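The Umusik Street Neighbour News
Home and Hearth pages

Putting the winter bed away (and getting a bedroom back)

Well, we did it! After weeks of promising ourselves that the big covers would come off as soon as the nights warmed up, the spring bedding change is under way in our household, and I have come down with such a case of enthusiasm that the editor has given me extra room in this issue. If you've been sleeping under the same heap since July and waking up at three in the morning with one leg out the side, this is for you.

I should say at the start that I love a heavy bed. I grew up in a weatherboard house near Londoño Creek where the wind came straight up through the floor, and my mother's answer to every cold snap was another layer. So I'm no minimalist. But there comes a night every spring when the extra layer turns on you, and from then on it's only in the way. You kick it to the bottom, it slides to the floor, you haul it back up at dawn, and by the end of the week the bed looks like something has been nesting in it.

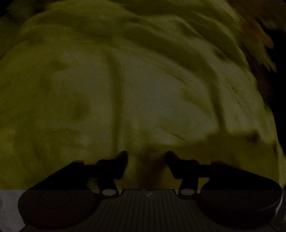 Heavy covers want a proper airing before they go anywhere near a cupboard, and I'd put this ahead of every other job. Most of us pull the thing off, fold it while it's still warm from the bed and shove it on the top shelf, then wonder why it smells like an old tent when autumn comes back. A cover that has been pushed up into a great rounded hump, all ridges along the top and long folds down the front, has any amount of stale air tucked away in it. Spread it out! Over two chairs, over the verandah rail, over the back of the couch if that's all you've got. Turn it at lunchtime. Give it a good shake at each corner and then a really vigorous one from the middle, which is best done with a second person and is far more fun than it has any right to be.

If you're washing as well as airing, read the label first, even if you're sure you know what it says. I was sure about my wool-filled one for years and I was wrong. The big front loaders at the Jokico laundrette will take a queen size with room to spare, and it's 4 dollars for the dryer if you go before nine. Take two clean tennis balls in your bag. They bounce about in there making the most tremendous racket and the filling comes out beautifully even.

A word on pale bedding, as I'm a great fan of it and I know plenty of you think I'm mad. Cream and white show everything, true, but that means you see the mark while it's still small enough to deal with. A dab of plain soap and cold water, a soft nailbrush, work from the outside in, and leave it be for ten minutes. I do mine over the bathtub with the radio going. Don't go at it with hot water, and please don't go at it with bleach, as I once did to a lovely old coverlet that ended up the colour of weak custard in one corner.
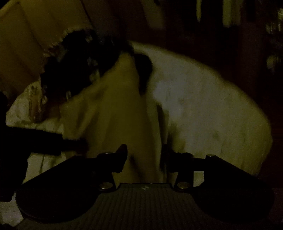

Vol. 39, page 4

Next comes the sorting, and I've changed my whole method this year. I used to strip the bed completely, pile it all on the floor and then stand there feeling defeated. Now I leave the doona on and use the bed as a table. Everything gets brought to it: the spare pillowcases, the odd flat sheets, the pyjamas from under the pillow, the jumper I'd been hunting for, scarves, tea towels that wandered in from the kitchen with the ironing. It's the biggest flat surface in the house and it's at a kinder height than the floor. Best of all, you can't go to bed until you've finished, so you do finish.

Start with the smallest things. I know the temptation is to tackle the sheets, but little pieces of cloth vanish under big ones and then you're lifting and looking all afternoon. Squares and rectangles go in one spot, anything with sleeves goes in another, and anything with a stain or a split seam goes by the pillows where you won't forget it. I keep a few pegs and a bit of string handy too. A peg on a folded set stops the pillowcase wandering off from its sheet, and string ties up a bundle of rags for the shed better than any bag.

Be firm about the rags, by the way. I had 39 pieces in the "might be useful" drawer when I turned it out, and I can't remember the last time I used one. The worn flannelette went straight to the animal shelter on Idard Road, where they were delighted to have it.

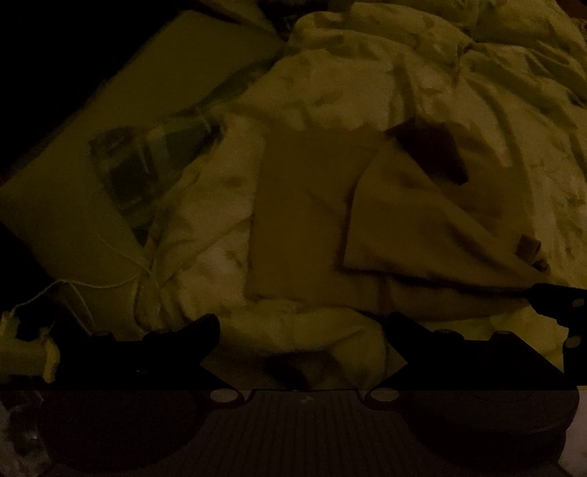 Sarahí Gallegos wrote in after our last issue to say she doesn't bother sorting on the bed at all, and that anyone who does is only making the job longer. She does hers straight off the clothesline, folding each piece as the pegs come out and dropping it into one of two baskets, so that nothing needs handling twice. She also says that sheets folded in the sun hold their crease better than sheets folded indoors, and that she'd happily race me. Well! I can't argue with the two baskets, and I've tried it once since with very good results, though the breeze had my fitted sheet halfway to the neighbours before I got the second corner in.

On to the woollies and long sleeves, the part I enjoy most. I lay each one face down on the bed, smooth it from the middle out to the sides with the flat of my hand, bring the arms in, then fold from the top. Two folds for a thin knit, one for a thick one. Don't press down hard on a thick jumper, it likes a bit of air in it. If the hem has gone wavy, ease it straight with your fingers before you make the last fold, as it'll sit that way until autumn otherwise. 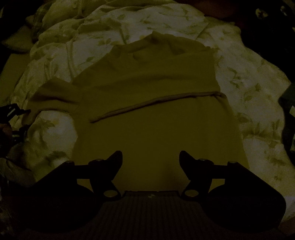 Half folded, on the leafy comforter.

For storage I've gone right off plastic. Old cotton pillowcases are marvellous for jumpers, one or two in each, with the open end tucked under. The big covers go in a zip-up cotton bag on the top shelf with a sprig of dried lavender in an old handkerchief, and nothing heavy on top of them. If you're short on shelf space, lay a spare doona flat under the mattress of the guest bed. Visitors have told me it's the comfiest bed in the street, and I haven't let on.

Next issue: curtains, and whether they can be washed in the bath. Send me your folding tips, your disasters and your stain cures, care of the newsletter box at the corner shop. I read every one!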